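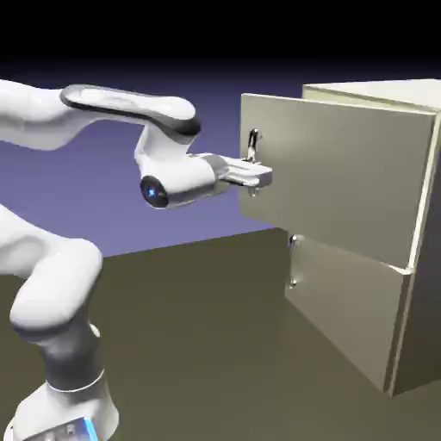
May, shop notebook, 7:40 am

Coffee first, then the trench roller. It came back from the Zwane job last night with a note taped to the seat that said "pulls left," and that was the whole note. Thanks, guys!

Walked it around the yard and yes, it pulls left, mostly in reverse. Checked the easy stuff. Hydraulic level fine, no drips under it, hoses dry. The left scraper bar was packed solid with clay (the Zwane site is all clay, I should have guessed) and it was dragging on the drum. Dug it out with the flat bar, which took forever, and reset the gap. Much better, but I still feel a little tug when I back up. Going to put it on the concrete pad after lunch and try again before I start blaming the drive motor.

Hour meter says 600 so it's due for the engine oil and both filters anyway. We have 2 oil filters on the shelf and no fuel filters. Ordered more from Dremiria. If they send the short ones again I'm driving over there myself.

10:15

Oil's done. Drain plug washer was flat as a pancake, swapped it. Whoever did the last change, please write the hours on the tag! I had to go back through this book to find it.

Also had the Varnora job call about the small plate compactor. They say it "walks funny" on the asphalt. Asked if the water tank was on and there was a long quiet spot on the phone, so I think we solved that one. Told them to call back if it keeps sticking. They want to hang on to it through the end of the month, so I moved the next booking over to the older plate, the one with the new belt.

1:30 pm

Roller on the pad. Tracks straight forward, drifts maybe a hand's width in reverse over the length of the pad. Swapped the remote for the spare and got the same drift, so it isn't the remote. Leaving it tagged out until I can get a gauge on the left side. I think our gauge set is in the Nutari truck, no idea why.

Pin 11 on the trailer plug is bent again, by the way. Straightened it with needle nose, but it needs a new plug.

Still to do: fuel filter when it shows up, grease the pivot, hose off the drums, find the gauges.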